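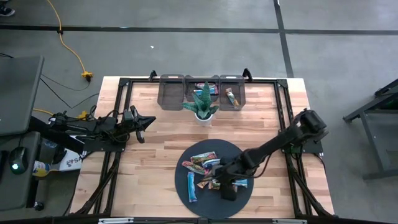

Work & Snacks

The owner of Calura, a small snack-box business on Zemlow Street, sorts her bars on a butcher-block table. They go onto a round black mat first and into bins later.

"If they start out in the bins, I forget what I have," she says. "On the mat I can see the wrappers."

She began packing at home 8 years ago and moved to the present room in August, when the orders from Wikgate got too big for her kitchen. A standard box holds 15 bars. Customers can name two flavors they don't want, and most of them do.

The gray bins are see-through, which she asked for. "I had white ones before – you had to lean over to know if one was empty."

Blue wrappers give her the most trouble. "Two makers use nearly the same blue. I read the label every time."

She oils the wood three times a year and leaves it overnight. Boxes go out at 3 in the afternoon, and she doesn't take changes after noon. "People still call," she says. "I tell them next month."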